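Trivureo rewires desks at Oltmont site

Trivureo has started a cable and power refit of the shared desks at its Oltmont site. The work runs through October and covers 37 desks on the ground floor. Desks stay in service except for the hour or so when each one is being rewired.

The refit follows an internal check in the spring. It recorded 97 power strips on the floor, many of them lying loose behind monitors or plugged into a second strip. Under the new layout each desk gets one strip, fed directly from a wall or floor outlet. Daisy-chained strips will be removed.

Monitor power and video cables will run down the stand arm and be fixed at two points. Network cables will take a separate path along the opposite side of the desk. Spare length is to be coiled and tied, with no coil tighter than the cable maker allows. Small network boxes stay on the desktop, with their vents clear and their status lights facing out.
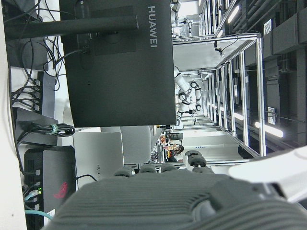 Who pays for replacement cables?

The site budget covers power strips, ties and network cables. Adapters and docking cables for individual laptops are charged to the department that uses them.

Rosalind Calloway, who manages facilities at Oltmont, said the main delay so far has been labeling. "A desk with ten cables takes longer to trace than to rewire," she said. Each cable will now carry a tag at both ends, with the desk number and the port. The site has ordered 1,000 tags from Forberg, along with reusable ties in two lengths.

The first 15 desks have been finished. Crews will next move to the row by the Alcantara meeting room, then to the desks along the rear wall. Work begins at 7 a.m. and stops at noon.

Staff are asked to shut down laptops the evening before their desk is due and to take personal chargers with them. Untagged cables found after the refit will be held at the facilities counter until the end of the following month. The desk schedule is posted at the main entrance.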